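Vusumo Releases Build Files for Two-Arm Kitchen Bench Simulator

LANDEG, December 14, 2025 — Vusumo, a robotics group based at the Parnance shared workshop, has released the build files for its two-arm bench project. The package includes the simulated kitchen in which control code is tested before it runs on the physical arms.
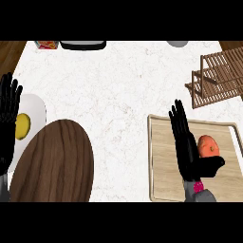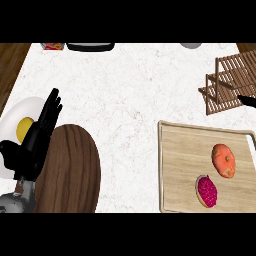
Simulated kitchen counter, two views.

The physical bench was assembled at Parnance over 8 months from parts cut and printed on site. Members log in to the simulator from home, run a grasping routine against the kitchen model and submit the joint logs for review. A routine moves to the hardware after 5 clean runs in simulation.

The current release, named Umer, replaces the contact model used until October. The earlier version let fingertips sink into rounded objects at low closing speeds — a fault that hid bad grasps.

"Most of our build time went into wiring and cable routing," said Delia Sârbu, project lead. "The simulator lets people work on control while the bench is in pieces."

The parts list runs to 1194 entries, fasteners included. Drawings, firmware and the kitchen model are available to workshop members now. Wrist calibration notes will follow in a separate download.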